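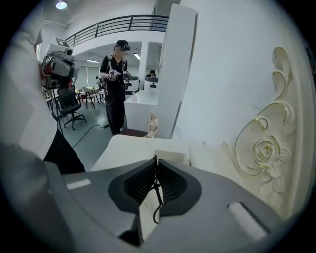

How to Run Your Own Bedroom Chore Test for a Home Robot

Can a machine tidy a bedroom yet? Parts of it, yes, and I find those parts thrilling! The whole room, start to finish, with no help? I haven't met one that can. The best way to find out where a particular system stands is to give it real furniture and a fixed list of chores, so let's set one up.

My own list is called Premell. You can copy it or write your own.

Step 1. Pick three chores

Stick to 3 for the first round. I like these:

Wipe the top of a dressing table.
Close a small drawer by its knob.
Put a folded shirt into an open shelf.

They sound easy, and for us they are. For a machine they are three very different jobs. Wiping needs steady, light pressure. A round knob gives the fingers very little to hold. A shirt changes shape every time you touch it (my favorite, and the one that fails the most).

Step 2. Choose furniture with some character

Plain cubes and flat panels make every system look clever. Go for curves, carving and a mirror if you can. A mirror shows the robot a second room that it can't reach into, and some vision software still gets mixed up by that. Keep one piece with open shelves too, so there is a place to put things away.

Write down where each piece stands and leave it there until the round is over.

Step 3. Record a person doing the chores first

Hand-held grippers are great for this. You do the chore with the gripper's fingers in place of your own, and the recording becomes practice material for the robot. Go slower than you normally would. If you can't close the drawer with the gripper yourself, the robot has little hope, so fix the grip or change the knob before you go on.

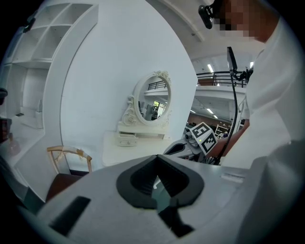

Step 4. Collect enough tries

I aim for 258 good recordings of each chore before training. For shirts I'd go up to 799, and even then an inside-out sleeve can spoil the day. Vary the starting spot and the lighting as you go. Keep the clumsy takes in a separate folder.

Step 5. Score it simply

One point if the chore is done, zero if it isn't. No half points! Note every time a person steps in, and count that try as a zero. Wiping usually comes out well ahead, the drawer somewhere in the middle, and the shirt a long way back.

Step 6. Move something and run it again

Slide the dressing table over by a hand's width and repeat the whole list. A system that still scores well after that is worth getting excited about.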